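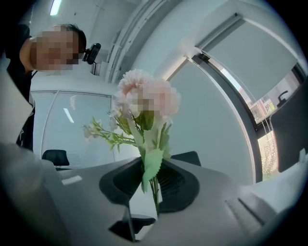 Head down, under the long ceiling light.

Gurcombe Home Flower Kit: a review from someone who used to just jam them in a jar

So I buy grocery store flowers pretty much every week, and for years my whole method was cut the rubber band, run the tap, drop the bunch in whatever was clean. They looked fine for a day and then they looked like a haystack. My sister got tired of hearing about it and pointed me at the Gurcombe kit, which is $40 and comes in a flat brown box with snips, a stem stripper, a pin holder (the heavy little spiky thing, some people call it a frog), a roll of clear tape, a measuring jug and a booklet. I've had it since September and I've used it enough now to have opinions.

The snips first, because they're what you'll pick up most. They're small and light, and the blades come to a fine point so you can get in between crowded stems without taking out a bud by accident. I love them on carnations, tulips, daisies, anything soft. On woody stuff they struggle! I tried them on a branch of forsythia and ended up sort of chewing my way through it. The spring also squeaks. A drop of sewing machine oil fixed that for maybe two weeks and then it was back.

The stem stripper is a bendy plastic clip you pull down a rose stem to take the thorns and leaves off. It works, but you have to go easy, or it peels the green skin off too and then the rose sulks. I've mostly gone back to a kitchen towel and my fingers.
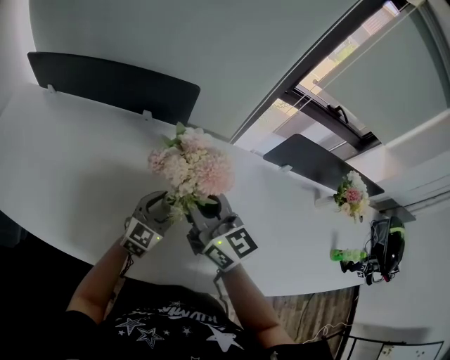

Arnel Pascual commented on my first post about the kit that I was being way too nice about those snips, and that his pair loosened at the pivot within a month of ordinary use. He bought the Brindent ones as a replacement and swears by them for roses. I haven't had the loosening (mine are still tight, knock on wood), but enough of you have said something similar that I'd believe it. Gurcombe did send him a new pair when he wrote in, so that's something.

Now the pin holder, which is the reason I'd tell a friend to buy this. It's properly heavy. You set it in the bottom of a shallow bowl, push the stems down on the pins, and they stay at the angle you put them! I know that's the entire point of the thing, but I'd never owned one, and I spent a whole evening moving the same daffodils from bowl to bowl like a kid with a new set of markers. The rubber ring underneath keeps it from scratching, although it also traps gunk, so take it off when you wash up. Use an old toothbrush on the pins. Please don't use your fingers, I did and I regretted it.

It won't fit through a narrow opening, so if your vases are mostly tall with a small mouth you're going to be using the tape instead. You make a grid across the top with strips of it and poke the stems through the squares. The tape in the kit is okay. It sticks well to glass as long as the rim is bone dry, less well to anything with a bumpy surface

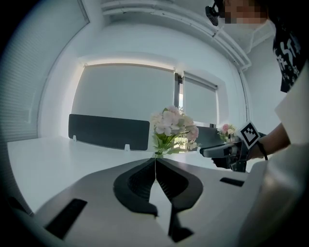

and once a corner lifts, the whole grid starts to slide. I wipe the rim with rubbing alcohol first and that helps a lot. When my roll ran out I replaced it with Pangilinan waterproof tape, which is a little narrower and a lot stickier, and I like it better.

The measuring jug is a 500 ml plastic jug. It's a jug. The markings are only in milliliters, which annoyed me when I was mixing flower food from packets that talk about quarts, and there's no lid or anything clever about it. I water my ferns with it.

As for the booklet, it's 190 pages, so really a book, and it's much better than I expected from something tucked in a box. The chapter on what to do with a cheap mixed bunch is worth reading twice. Take the bunch apart, put the greenery in first so it crosses over itself down in the water, then the big blooms, then the fluffy filler last (I'd been doing it exactly backwards). The photos are kind of dark and the binding won't stay open on the counter, so I prop it with a can of beans.

I borrowed the Prellmont set from my neighbor to compare. That one is $109, the snips are clearly nicer, and it comes in a canvas roll. But the pin holder is smaller and there's no book, and for somebody starting out I think the book matters more.

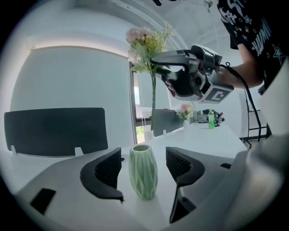 Pale mint green, with a diamond pattern all the way up.

Would I buy the Gurcombe again? Yes, for the pin holder and the book, and I'd plan on getting better snips down the line. If you already own good ones, check whether the pin holder is sold separately in your area before you spend the money. I'm trying branches next, once the quince is out, and I'll update this if the snips give up on me.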